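Missa de sétimo dia, anúncio no jornal e o que escrever: ajuda?

marmota_do_vale escreveu:
Boa tarde a todos. O meu avô faleceu em janeiro e calhou-me a mim, por ser "a que escreve bem" (palavras da minha tia), preparar o texto para o jornal local e um mais comprido para ler na missa. O do jornal já foi, curtinho, com as horas e a igreja. O comprido é que me tira o sono. Ele nasceu cá, emigrou novo, trabalhou a vida quase toda na Kalinowski, em Costcombe, e voltou já reformado. Tenho duas folhas cheias de datas e nenhuma linha que pareça dele. Como é que vocês fizeram? Começa-se pelo nascimento, pela família, pelo feitio? E quanto tempo deve durar a leitura?

pinhal77 escreveu:
Os meus sentimentos, marmota. Quando foi do meu pai comecei pelas datas porque não sabia por onde começar, e ficou bem assim. As pessoas da idade dele querem saber de onde era, filho de quem, onde trabalhou, com quem casou. É quase uma cortesia para quem vem de longe e só o conheceu numa parte da vida. Depois dos nomes todos é que contei a história da bicicleta, e foi aí que a igreja se riu um bocadinho.

tia_dos_bordados escreveu:
Um abraço grande, querida. Eu discordo do pinhal, com todo o carinho! As datas ficam na pagela e no jornal. Na missa fala-se da pessoa — o que dizia quando chegava a casa, o que cantava, as teimosias. Escrevi o da minha mãe de uma ponta à outra sem um único ano lá dentro e ainda hoje me pedem cópia.

pinhal77 escreveu:
Sem um único ano, tia? E os netos, daqui a trinta, como é que sabem quando ela foi para fora? O papel que se lê é muitas vezes o único que se guarda.

tia_dos_bordados escreveu:
Pois guarda-se a pagela também, que cabe na carteira :)

faroleiro_manso escreveu:
Boa noite. Deixo um conselho mais terra a terra: contem os caracteres antes de entregar. O boletim da paróquia de Lelunwood, onde vivi muitos anos, aceitava textos até 3.000 e o meu, para a minha mulher, tinha 3.041. Devolveram-mo por causa de 41! Cortei a lista das casas onde morámos e, para ser franco, não fez falta. Para o jornal fiz outro de 1.209, que saiu inteiro. Lido com calma, o grande deve ter demorado uns minutos, ninguém se mexeu nos bancos. Ah, e imprime em letra grande, que os olhos nesse dia não ajudam.

marmota_do_vale escreveu:
Obrigada, obrigada a todos, li isto à minha mãe em voz alta. Faroleiro, que bom conselho o da letra. Acho que vou misturar: um parágrafo com a terra, os pais, a viagem e a fábrica, e depois o resto sem calendário nenhum. Uma dúvida: ele teve uma companheira lá fora, depois de a minha avó morrer, uma senhora de Sondley muito boa para ele. A minha tia não quer que se fale nela. Eu queria.

pinhal77 escreveu:
Aí eu respeitava a tua tia. É a filha, e o dia é dela mais do que de qualquer outra pessoa.

faroleiro_manso escreveu:
Eu punha a senhora. Uma frase simples, com o nome, ao lado de quem o acompanhou. Se ela vier à missa, ou se alguém lhe mandar o texto, vai procurar-se ali. Mas fala com a tua tia antes, sozinhas as duas e sem pressa.

tia_dos_bordados escreveu:
Nisto estou com o faroleiro. E leva-lhe um bolo, que as conversas difíceis fazem-se melhor à mesa.
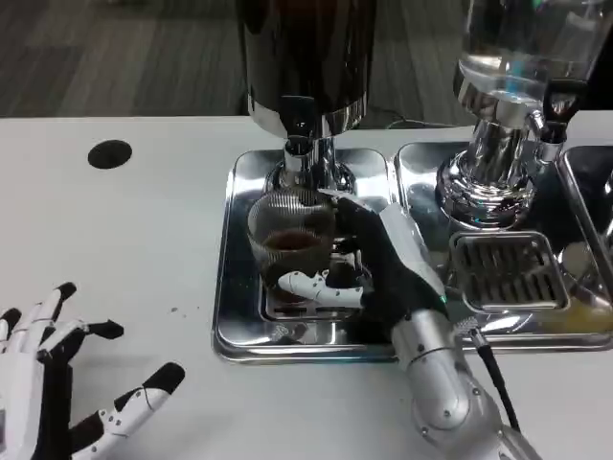
Um copinho de vidro canelado debaixo da bica.

marmota_do_vale escreveu:
Falei com ela hoje à tarde. Chorámos as duas e ficou combinado que a senhora entra, só com o nome próprio, logo a seguir aos netos. A tia quis ainda acrescentar que ele assobiava a fazer a barba, coisa que eu nem sabia. Amanhã passo tudo a limpo.

pinhal77 escreveu:
Fico contente, a sério, mesmo tendo votado contra. E põe o assobio logo depois da fábrica!

Contacto | © Fórum Memórias de Família | Voltar ao topo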